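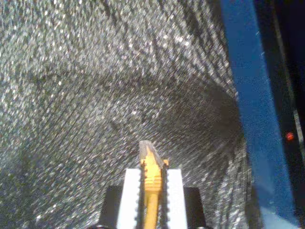

Kumudini Barua
Senior Writer, Research and Industry

The planning software developed at the Stillbridge laboratory in Undulport makes few assumptions about what a gripper has closed upon. A slender yellow object with a ridged upper section and a translucent tip, clamped between two serrated pads, is treated as a shape to be estimated and an angle to be held. Its name and purpose are not required.

The approach is the basis of Ilel, a control and perception package released to partner organisations on 1 May 2023. Its principal author, Farah Lumenta, began the work after a review of grasping failures recorded at the laboratory's Weerakoon annexe. Of some 3,000 logged attempts, the largest group had been planned correctly and lost afterwards, when the object rotated slightly between the fingers and the controller continued as though it had not.

Ilel therefore re-estimates the pose of a held object 20 times a second and passes the result to the planner as a range of likely angles. Where the range is narrow, motion proceeds at normal speed. Where it widens, the arm slows and the planner favours paths with greater clearance.

Reflective backgrounds remain the most demanding condition. A glittering surface behind the fingers produces bright flecks and streaks that an edge detector can readily mistake for the outline of a pale or transparent part. "The body of the object is seldom the difficulty," Ms Lumenta said. "We lose the tip first, and the tip is usually what has to arrive somewhere."

The current release addresses this with two estimators, one relying on colour and the other on contour - their disagreement is itself recorded as a signal. Operators may review it in the replay tool, a modest program that has become the most requested component of the package.

A revised calibration routine is scheduled for January.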